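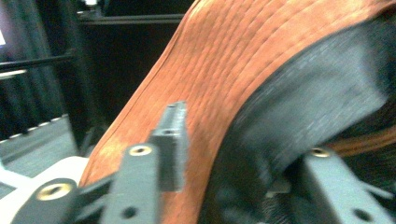
Wernora publishes its care routine for the Rustidum table cell, and doubts parts of it

Wernora has today put out the full set-up and care routine for its Rustidum cell, a single table worked with a hand-held gripper and tracked plates. The routine covers finger padding, threaded inserts, cables and the checks made before each session. It is free to read and to copy.

The firm makes no claim that following it will give better recordings. Cell makers often say a well-kept gripper pays for itself. Wernora has not seen figures that show this and does not have its own.

The padding on the fingers is where most of the upkeep goes. The supplier, Flatora, rates a set of pads for over 300 hours of handling. Wernora thinks that number was reached with smooth boxes. Straps, brims and stitched cloth are another matter, and the routine asks for the pads to be looked at before every session, whatever the hour count says.

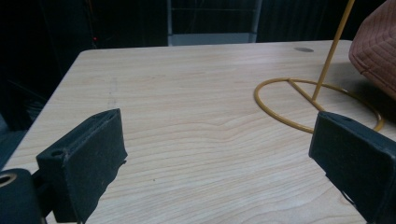
Gripper fingers open above the tabletop, with the yellow wire stand to the right.

The check before work has 13 steps and should take one person a few minutes. It begins with the fingers apart and nothing between them. Scuffs on the front faces are noted and left alone. Lifted or fraying edges are trimmed once; if they fray again the pad comes off. Glueing a pad back down is not allowed, although Flatora's own leaflet suggests it.

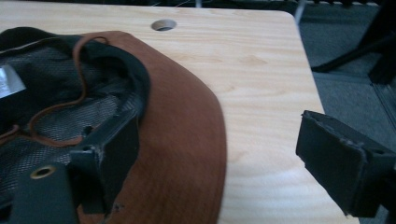 Page last changed: January

Wear along the top edge of a finger is easy to miss when the gripper is held level, so the routine has it turned and viewed from the side. The brass inserts are checked by hand with a driver. Wernora tried a torque setting from the Widmer handbook and dropped it – two inserts pulled loose in the plastic within a month, and the handbook may well have been written for metal parts.

The white triangular plates need the least work and get the most argument. Each is held by screws at its corners, and the marker holes near the centre must be kept clean. The routine says to wipe them every 4 sessions. That interval is a guess and is marked as one.

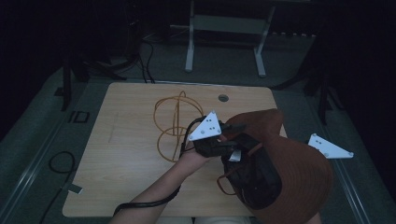
Wernora Press Office

Cables are run along the forearm and checked for free movement at the wrist before an object is picked up. Hats and other soft goods are gripped once as a trial, then put down and gripped again for the recording. Whether the trial grip helps is still being looked at.

Wernora will change the routine when it has reason to. Claims from other cell owners are welcome at the press office, preferably with their wear logs attached.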